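Come clear tables with us (January start, part time)

Hi, I'm Jaruwan Jitpraphai, and I run the trial kitchen for Somboon, our two-armed table clearing kit for small cafes and staff canteens. We're looking for 3 people to run it, put up with it, and tell us what drives them nuts before it goes out to its first paying customers.

You don't need to be an engineer. Rattana Kamolrat came to us from a noodle shop and she finds more faults in a morning than I do in a week! What we do need is someone who has bussed a lot of tables, can stand for a good part of the day, and will write things down while they're still fresh.

Most of the work is setting up a messy table, starting a run and keeping notes on how the arms handle it. Then you reset everything and go again (yes, you get very fast with chopsticks and crumbs). The rest is on the paper side - our setup guide was written by Xuân and me, and we know it too well to see the holes in it.

The jobs on the table are dishes, cups and trash.
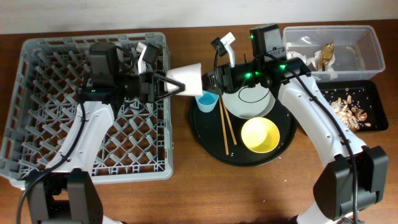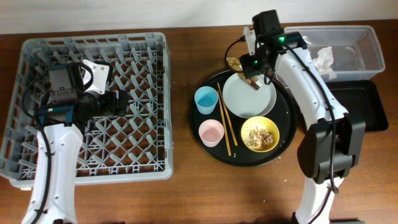
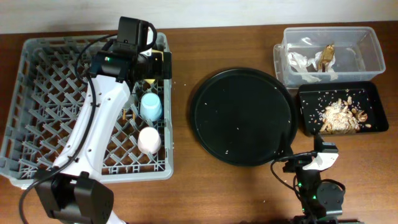
Shifts run from 11 in the morning, and you can pick 2 or 3 a week. Pay is by the hour and covers training too, plus lunch, which Buppha takes seriously. We're in Teltitz, unit 535, up one flight of stairs with no elevator, so tell me if that's a problem and we'll work something out.

To apply, send a few lines about the busiest place you ever worked and what you'd hand over to a machine first. No resume needed. Mark it for Niall Kerr if you have questions about pay - everything else comes to me.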